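Clulis: a small business site template
README

Clulis is a one-page or multi-page site template for shops, studios and small offices. It was designed by Danai Gavalas and is kept up by Knut Brandes. The current release is dated 2018-04-27.

What is in the package
The template itself, the Heiskanen slider, a contact form module, and the demo content installer. There are 15 module positions and three color schemes: sand, slate and pine. The layered source files for the header are in the folder named source. 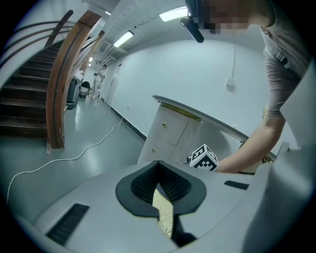 Installing
Unzip the package first. Upload the inner file named clulis through the extension manager, then set it as the default style. The slider and the contact form are separate installs and can be added in either order. If your host limits upload size, copy the unzipped folder to the temporary directory and install from there.

The demo content installer replaces the menus and front page of the site it runs on. Use it on a fresh site only.

Demo content
The demo has 118 articles in 9 categories, all filler text. Gallery pages scale pictures to fit the two-column layout. Captions are stored with the article, so they stay in place when you swap a picture.
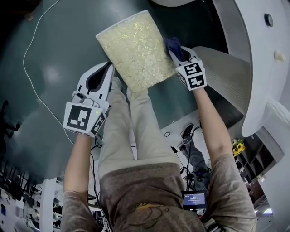

Wastebasket with gold floral pattern, held between two grippers

Captions longer than one line wrap under the picture and push the next row down. To keep rows even, turn on Equal Height in the gallery settings.

Changing colors and fonts
Pick a scheme under Style Options. Your own rules go in custom.css, which updates do not overwrite. Do not edit template.css. It has 2,245 lines and is replaced in full with every release. 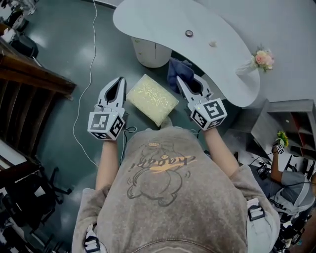

Gray sweatshirt with "chaodi" print, gripper in each hand

Known problems
The slider arrows overlap the text on very narrow screens. The Brudunholm menu works with the keyboard, but the second level does not close with Escape. Right-to-left layout is unfinished; the work left over from December covers the header and footer but leaves out the sidebar.

Support
Write to Knut through the contact page on the Clulis site. Include your version number and the name of any caching extension you run.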